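Sallent table covers, teal series

Gallery of the large rectangular size, set up with ordinary household items. The cover is sold by Daltwood in one piece, hemmed, with rounded corners and a brushed face. Pile direction runs along the length of the table. Slight mottling is part of the finish and varies between dye lots. It evens out a little after the first wash.

Drop on the long sides is 12 cm. The cloth was taken out of its packet, steamed once on the back and left flat overnight before any objects went on it. Creases from the packet fold need steam; weight alone does not remove them.

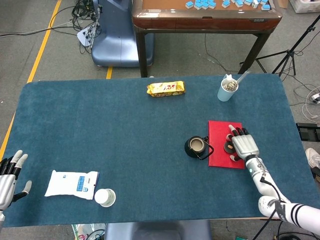

Small items with a hard base sit steady on the brushed face and do not need a mat underneath. Pots with a narrow foot leave a ring in the pile, cleared with a soft brush worked in one direction. Lids should be set down knob up, on a book or a saucer, to keep condensation off the fabric.

Color notes: dark teal is the deepest of the Soriano shades. Red and yellow stand out strongly against it, light blue less so. Lint and pale crumbs show more than they do on the gray version. Under warm lamps the cloth shifts toward green. The swatch card was checked in daylight at noon and should be used for matching.

Care: machine wash at 40 °C, inside out, with no softener. Line dry. Iron on the back only, low setting. Shrinkage after the first wash is allowed for in the cut size. Tea should be blotted at once and rinsed from the back with cold water.

Sizes: width 145 cm in all lengths. The round version is listed separately under Gamen, with the same fabric and a narrower hem. Samples are cut 28 cm square and are not returnable. Orders for more than one cover should ask for a single dye lot. The lot number is printed on the packet label and is not repeated on the cloth.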